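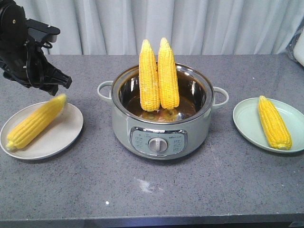

Milho amarelo no prato e a panela elétrica verde-clara no meio da bancada.

Milho cozido sem mistério: dicas para a temporada

Quem me conhece sabe que, quando chega abril e a feira da Caldeira se enche de milho, eu perco um bocado a cabeça. Compro espigas a mais, levo para casa num saco que mal fecha e passo a tarde inteira feliz da vida na cozinha! Juntei aqui o que fui aprendendo, com a ajuda preciosa do meu vizinho Percy Apaza, que cresceu a comer milho de todas as cores e feitios.

Escolher bem

Aperte a espiga com a mão, por cima da palha. Deve sentir os grãos cheios até à ponta, sem buracos. A palha quer-se verde e um pouco húmida, e a barba pegajosa, castanha só na extremidade. Se estiver preta e seca, passe à seguinte. Não descasque o milho todo na banca (os vendedores agradecem, e a palha ainda o protege no caminho para casa).

Tirar a barba

Durante anos andei a puxar fio por fio. Depois experimentei uma escova de legumes macia, debaixo da torneira, sempre da ponta para o pé – uma maravilha, sai quase tudo em dois minutos. Um pano de cozinha molhado também resolve. Os fios que teimarem em ficar soltam-se na cozedura.

A água e o sal

Na panela elétrica ponho 1 litro de água para 3 espigas pequenas, partidas ao meio se for preciso. Sal, só no fim. Uma colherinha de açúcar ajuda quando o milho já tem uns dias de frigorífico. Deixo ferver, meto as espigas, tapo e conto seis minutos para milho bem fresco, dez para o outro. O Percy junta uma pitada de erva-doce em grão e eu, que torci o nariz à primeira, agora faço sempre assim!

Não deixe o milho esquecido na água quente depois de pronto. Os grãos incham, perdem a graça e começam a enrugar. Escorra logo, com uma pinça, e passe para um prato aquecido.

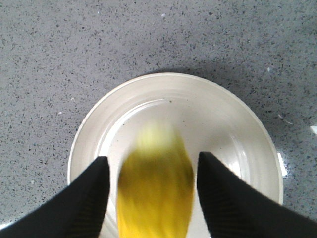

Para aquecer os pratos basta enchê-los de água bem quente enquanto o milho coze e secá-los à última hora. Faz uma diferença enorme na manteiga, que derrete devagarinho em vez de ficar ali em pedaço. E já que falamos de manteiga: amasse-a com raspa de lima e pimentão-doce, enrole em papel vegetal e guarde no congelador. Corta-se às rodelas conforme a fome.

Debulhar sem espalhar grãos pela cozinha

Ponha a espiga deitada, corte uma fatia ao comprido e depois vá rodando, com a parte plana sempre apoiada na tábua. Os grãos caem ali mesmo, direitinhos. O sabugo não vai para o lixo! Fervido meia hora com uma cebola e uma folha de louro, dá um caldo doce e ótimo para sopa ou arroz.

Congelar

Escalde as espigas três minutos, mergulhe-as em água com gelo e seque muito bem. Congele os grãos espalhados num tabuleiro e só depois os ponha em sacos, para não ficarem num bloco. Aguentam lindamente até ao inverno.

Limpar a panela

Se o interior de inox ficar com aquele véu esbranquiçado do calcário, aqueça um pouco de água com vinagre, deixe repousar e passe uma esponja macia. Nada de palha de aço. A base elétrica nunca vai para debaixo da torneira, limpa-se com um pano húmido e a ficha fora da tomada.

Na próxima página trato do creme de milho com coentros, que cá em casa desaparece num instante – e da broa, se o forno colaborar.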